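Manipulation group, regular meeting
Minutes

Present: simulation, policy training and hardware subgroups. Apologies from the evaluation subgroup, who sent written comments.

1. Minutes of the last meeting
Accepted with one correction. The wrist camera calibration was assigned to hardware and not to simulation.

2. Lengyel scene generator
Simulation reported that the kitchen counter set is finished and merged. It has 320 layouts. Each layout places the arm at the counter with a target object and a set of distractors, and the grasp is scripted from the known object pose. Only episodes where the mug is lifted clear of the surface and held to the end are kept for training.

The marble texture still repeats with visible mismatches on the counter. Policy training asked if this matters. Simulation thinks it does not for grasping but will fix the tiling before the set is shared with Burkodar.
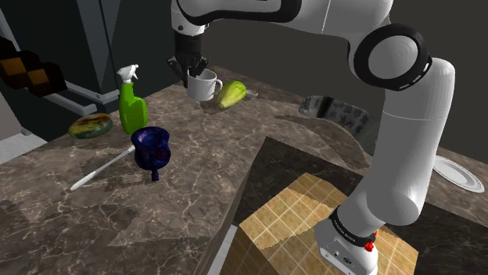
Skulham, 25 Mar 2021

3. Results of the clutter comparison
Two policies were trained on the same number of episodes. The first saw the mug alone on the counter. The second saw the mug with other kitchen items nearby, such as the green spray bottle and the dark blue pitcher. Both were then tested in simulation on cluttered layouts that neither had seen, with 50 trials each.

The policy trained with clutter completed 65 percent of lifts in its best run. The policy trained on the bare counter did worse in every run. Most of its failures were early closes, with the fingers shutting before they were on either side of the mug wall. The clutter policy failed mainly when the handle faced the base of the arm.

The evaluation subgroup's written comment was that the best run should not be the headline number. Agreed. The write-up will give the mean over 3 training seeds, with the spread. Policy training will rerun the bare-counter baseline, where one seed stopped early on a full disk.

There was some discussion of whether mug color should be varied. No change for now. Changing color and clutter together would make the comparison hard to read.

4. Transfer to the real arm
Hardware has the counter mock-up standing at Sullon. The surface is lower than in the simulated scene, and hardware asked which one should move. Decision: change the simulated height. The mock-up is bolted down.

Gripper closing speed also differs between the two. Hardware will log ten closes on the real gripper and send the traces to simulation. Real trials will not start until both items are settled, and are now planned for May.

5. Actions
Simulation: fix counter tiling; match the counter height to Sullon.
Policy training: rerun the baseline; send the results table to all subgroups.
Hardware: gripper traces; wrist camera calibration, carried over.
Evaluation: draft the failure categories, with handle direction as its own column.

6. Any other business
The shared drive is close to full. Old checkpoints from the Burkodar trials are to be deleted unless claimed before the next meeting.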